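My summer of small coins, part whatever this is now

Posted 09/08/2020

So I promised I'd write up how the savings experiment was going, and then I went quiet for weeks, and a few of you emailed to ask whether I'd lost everything. I haven't! I've lost a bit on one thing and made a bit on another, and mostly I've spent a silly amount of time reading about fees. Fees are what this post is going to be about, so if you came for price predictions you can skip it and I won't be hurt.

Quick recap for anyone new. At the start of the year I set aside $2000 that I could stand to lose. It was going to be a new laptop, and the old laptop is still hanging in there, fan screaming away. I decided I'd put it into crypto in small bites and write down every single thing I did with it, including the dumb stuff. I'm a bookkeeper by day so the writing down part comes easy. The not panicking part comes less easy.

I started on Listance, which is where a lot of beginners around here seem to start, and I can see why. The sign-up was quick, they took my driver's license without a fuss, and the app is friendly. There's one big green button. You press it, you own some bitcoin. Lovely.

What I didn't look at closely enough in those first months was the price I was getting when I pressed the big green button. Listance says it charges a low flat fee and it does, it's right there on the receipt. But the price on the button is a little worse than the price you see everywhere else, and the difference goes to them too. I only caught it because I was putting my purchases into a spreadsheet next to the market price at that minute, and the two columns just never met. Always off in the same direction, funnily enough.

When I finally added it all up in July, I'd paid $79 to buy my coins. On my tiny amounts! Some of that was the flat fee, which hurts a lot more when you buy in $40 chunks the way I was doing, and the rest was the gap. I sat looking at that number for a good long while. That's groceries. It's a decent pair of shoes.

The thing is, buying in small chunks is the advice everybody gives, and I still think it's decent advice for nerves like mine. If I'd put the whole lot in back in February I'd have been under the bed by the middle of March. But small chunks and flat fees don't go together, and I should have known that, given that I spend my working life telling clients to stop making five small wire transfers when one would do.

So I moved. I opened an account at Kanden, which has an actual order book, and that scared me to death the first time I saw it. Red numbers, green numbers, everything twitching. I closed the tab and made a sandwich. Then I came back and found out that you can ignore almost all of it. You put in a limit order, meaning you say what you're willing to pay, and then you go and do something else. If the price comes to you, great. If it doesn't, you've still got your dollars. The fee is a percentage, so a small order pays a small fee.

Moving the coins over was its own adventure. Listance charges to send coins out (of course it does) and the network was busy, so the charge was higher than it had been the week before. I waited a few days and it came down. I sent a tiny test amount first and then sat there refreshing the page like it was a package tracking number. It showed up. Then I sent the rest and did the exact same refreshing all over again, with worse posture. I'd checked the address so many times that I could nearly recite it.

If you're going to do this yourself, please do the test amount. It costs you a second fee and I don't care, pay it.

Now for the bit where I lost money. There's a coin called Molo that was all over the forums at the start of the summer. I'm not going to explain what it's supposed to do, partly because I read the paper twice and I'm still not sure. It had a nice website. The chart was going up and I had a little cash sitting at Kanden doing nothing, and you can see where this is heading. I bought some, it went up for 2 days, I felt like a genius, and then it dropped by over half while I was asleep. I still have it. I'm keeping it as a kind of souvenir, and it has its own line in the spreadsheet, colored pink so that I have to look at it.

I did write down why I bought it, on the day, as per the rules. The entry says "people seem excited." That's the whole entry. I've been reading it back to myself whenever I get an itch to buy something new.
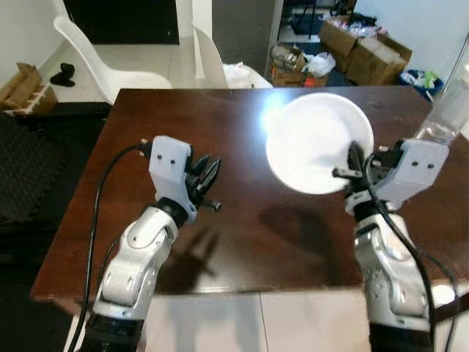 Anyway, back to bitcoin, which has been a much calmer ride than my pink line. It had a good run at the end of July and I got a lot of messages from family members who had never once asked about it before. My rule is that I don't buy anything extra in a week when relatives are texting me about it. I just let the regular order sit there, same amount as ever, and it filled at a price I wasn't thrilled with, and that's okay.

The other thing I've been looking at is where to keep it all. Up to now it's just been sitting on the exchange, and yes, I know, you don't have to write in. I've read the horror stories. I ordered one of the little hardware wallets and it's been in its box on the shelf over my desk while I work up the courage. What worries me isn't really hackers, it's me. I lose things. I've had three library cards in the past couple of years. The idea of a list of words on a piece of paper being the only way back to my money makes my palms sweat, so I want to have a proper place for that paper before I write anything on it. I'm thinking of a safe deposit box, if my bank still rents them. I need to call.

And then taxes! I wasn't going to bring them up but I've had more questions on this than anything else. I do books, I don't do tax advice, so take this as one person's habit and no more. I keep the date, the amount, the price, the fee and where I did it, for every single buy, sale and swap. The swap is the one people forget. Trading one coin for another counts as selling the first one, even if no dollars ever showed up in your account. I work from the Nowakowski template, the free one that gets passed around on the forums – it's ugly but the formulas are right, and I've checked them all by hand because that's the sort of fun person I am. I added a column for notes (hence "people seem excited") and the pink highlighting is my own contribution too.

Both exchanges will let you download your history as a file. Do it every month. Listance's version leaves out the gap I was grumbling about, naturally, so you have to look up the market price yourself if you want to know what you're really paying. Kanden's has everything but the times are all in a different time zone, and it took me an entire evening to work out why my purchases seemed to be happening at four in the morning.

Where does all of that leave the laptop fund? A little up overall, if I count the pink line at what it's worth today, and a bit more up if I squint. I've still got a chunk in dollars that I haven't put in, and the plan is to carry on through the end of the year with one order a month. Fewer and bigger, to keep the fees down. I might write about the hardware wallet next time, assuming I've opened the box by then.

Comments are open, but I've had to switch on approval – there was a flood of people offering to double my bitcoin if I sent it to them first. If yours doesn't show up right away I'm probably at work.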